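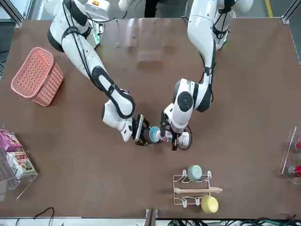 Help wanted: two-armed robot seeks patient humans

Shared workshop, evenings, unpaid, snacks

The Rillik workshop is looking for a few people to join the Prornitz build, a home-grown attempt to get a pair of robot arms to do the dishes. More accurately, to handle the dishes. Washing them is a matter for a later year and a braver group, one that owns more towels.

We have been at it since last July. The arms are mounted, the table is built, the grippers open when told to and usually close again. What we lack is people. The original crew had four members, one of whom moved away and another of whom had twins, and the remaining two of us have started to agree with each other about everything, including things that are wrong.

What the project does

Two white arms work over a big brown table. We set out ordinary kitchen stuff: bowls, cups, a rolling pin, a wire dish rack, a plastic basket, a few packages on clear stands. The arms are supposed to pick things up, pass them around, and put them where they belong. On a good night a bowl goes in the rack. On a bad night both arms want the same four inches of air, and someone has to lean on the stop button while the other person says "huh."

The part we care about most at the moment is the two-handed work. One gripper holds a bowl, the other holds a cup, and they have to come close together without clinking. People do this while talking on the phone. We have 311 recorded runs of it and would be embarrassed to show you most of them.

What we need

Two kinds of person, and it's fine to be both or to be halfway to one of them.

Operators. You drive the arms by hand through a session, doing the same small task over and over so there is something decent to learn from. You don't need a technical background. Our best operator to date was a retired piano teacher who had never touched a robot and who told us, correctly, that we were all rushing. You do need steady hands, a fair amount of patience, and the ability to put a cup down for the fortieth time as if it were a nice thing to do.

Builders. There is always something to fix. The current list:

Cable routing. The cables along the arms are fine. The ones under the front of the table are a tangle, and anyone who can look at green and black spaghetti and feel hope should write to us tonight.

Gripper fingers. Ours are black, angular, and a bit unforgiving with thin rims. We'd like a softer pad that doesn't peel off after a week. Parviz has tried several glues and has opinions.

The clear stuff. Transparent dishes and panels give our software a terrible time. If you know anything about getting a camera to notice something you can see through, we will let you pick the music.

Logging. The script that names our recordings was written in one sitting and reads like it. Python, mostly. The word "final" appears in a lot of file names.

What you get

No money. We looked for some and found a jar.

You get a key fob after your third session, the use of the rest of the workshop (drill press, two 3D printers, a laser cutter that smells), and your name in the build notes, which are read by nearly 20 people, several of them on purpose. You also get a say in what we try next. The last vote was between stacking bowls and sorting packages, and it was tied until someone went home.

There are snacks. Please don't eat anything that's on the table with the arms. Those are props, and some of them have been dropped more often than is good for a snack.

The hours

Sessions start at 7 in the evening and run for 2 hours, with some overrun when things are going well and some when they're going badly. We ask for one evening every other week. Come more if you like. If you can only manage one evening a month, tell us up front and we'll give you a job that can wait, of which there are plenty.

New operators spend the first session watching and the second one driving with someone next to them at the stop button. We're relaxed about most things here but not about that. The arms aren't huge, but they're quicker than you'd think, and they don't know you're there. Hair tied back, no dangling sleeves, no reaching over the table while the arms are powered. Stay behind the yellow line on the floor unless it's your turn.

Who should apply

Anyone 18 or over. You should be able to get up one flight of stairs or use the freight elevator, which works if you hold the door button in a particular way. You should be able to stand for a while, though we have stools. Left-handed people are very welcome, as we are both right-handed and suspect the left arm has suffered for it.

You shouldn't apply if you're hoping to take a working kitchen robot home by the holidays. We hoped that too. Our last demo for the other workshop members, the Druven evening, went for 71 minutes and got one bowl into the rack, to warm applause from the people still in the room.

You also shouldn't worry if you've never built anything. The Abbasi bench next door (they do lamps, beautifully) started out as people who came to borrow a clamp.

How to apply

Write to Parviz Dehghan, care of the Rillik front desk, or leave a note in the Prornitz mail slot by the sink. Tell us:

Which evenings you're free

Whether you want to drive, build, or both

One thing you've fixed, or tried to fix, and how it went

No resume, please. We got one last time with a cover letter about leveraging synergies, and neither of us knew what to do with it. A few lines is plenty. We answer everybody, usually within a week, slower if something has come loose.

If you'd like to look before you commit, stop by during any session and ask at the desk for the dish people. They'll know who you mean. Visitors can watch from behind the line for as long as they like, and if you hear a clink, please act as though you didn't.

Places on the current round stay open until we have six operators or run out of stools.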